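Setting Up Your Stulline Three-Bin Can Sorter
Skirnell Home Guides, revised 14 April 2023

Section 2: Placing the bins and sorting your first batch

By now you should have all three bins out of their wrapping and the cardboard sleeves flattened for the recycling truck. If you haven't peeled the stickers off yet, go ahead and do it now, while the bins are light and easy to turn over. This section takes you from three bare bins to a working sorting table, and we promise it's a pleasant little job (many of our customers do it with the radio on and a snack nearby).

What you'll need

The orange, blue-gray and yellow bins
A flat table or counter, waist height if you can manage it
A damp cloth and a dry one
The cans you've been saving up

1. Wipe down the table with the damp cloth, then go over it with the dry one. A sticky ring left by an old soda will hold on to a bin like glue, and then you tug, and then everything tips. We have all been there!

2. Set the bins in a row with the orange one on the left, the blue-gray one in the middle and the yellow one on the right. The order is up to you, really, but the rest of this guide follows that one, so it will be easier to keep up if yours matches.

3. Push the bins together until they are side by side and turn each so a handle cutout faces you. Leave some open table to the left of the row for cans that are still waiting their turn.
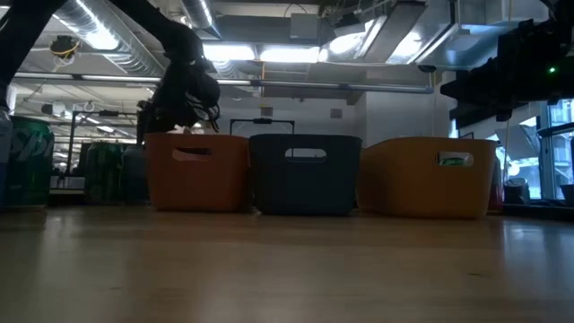
4. Decide what each bin is for, and write it down somewhere the whole family will see it. Most households sort by drink, by deposit value, or by who gets the refund money. For this walk-through we'll keep the colas and other red-label cans in the orange bin and save the yellow one for the green cans. The blue-gray bin can stay free for anything you're not sure about.

Note: If you bought the Midetti liner set, put the liners in before you add any cans. They are a snug fit, and it helps to press down the corners first and work your way up to the rim.

5. Empty your bag of cans onto the table a few at a time and stand them up. Try to keep them near the sides and leave the middle clear, so your hands have a path to the bins. Any can that still has a splash in it goes to the sink for a rinse and comes back later.

6. Start with one kind and stay with it until you run out. It feels slower for the first minute or two, but you'll find you stop second-guessing yourself, and your eyes get very good at picking out the one color. Stand the cans upright on the bottom of the bin - don't drop them in from above. Upright cans leave room for more, and you can tell at a glance how full the bin is getting.
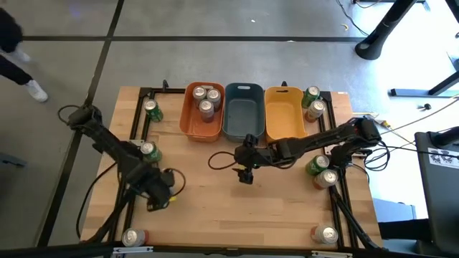
Junhao Tang: I started with the red ones like the guide says and it went fine, but I'd tell people to do whichever kind they have the most of first. Once that pile was gone, the rest of my table felt like nothing. Also, mine go in upside down. Same number fit and the drips come out onto the liner.

Either way is fine with us, and if you do turn your cans over as Junhao does, please use a liner or a folded paper towel underneath.

7. Move on to the green cans and place them in the yellow bin, starting at the back and working toward yourself. With a single layer, the handle cutout doubles as a little window, and you may catch a bit of color through it without having to lean over the rim.

Caution: Do not carry a bin by one handle when there are cans in it. Use both hands, one at each end, and keep the bin level. Please don't stack a full bin on top of another full bin. 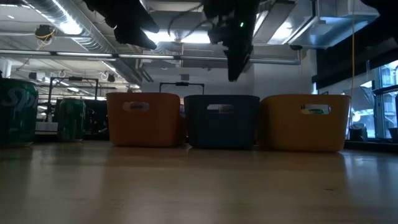
8. Pick up the stragglers. There are always a few, usually off to one side or hiding behind the row. Take hold of each can around its body, firmly enough that it won't slip but gently enough that the sides don't buckle. Many refund machines will turn away a crushed can, and it's a shame to lose the deposit on the very last one.

9. Before a can goes in, give the end of it a quick look. Torn or sharp edges are rare, though they do turn up, and a can like that should go in the blue-gray bin so you can deal with it separately.

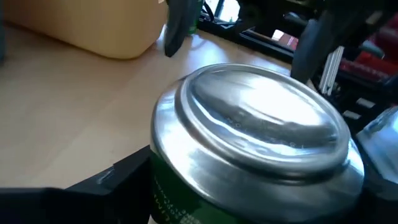

Looking after your bins

Wash the bins by hand with warm water and ordinary dish soap once a month, or more often in hot weather (if you're reading this in September, with the wasps about, once a week is not too much). Let them air-dry with the handles facing up. Avoid scouring pads, which dull the finish.

If a bin rocks on the table, check underneath it for a stray pull tab before you write to us.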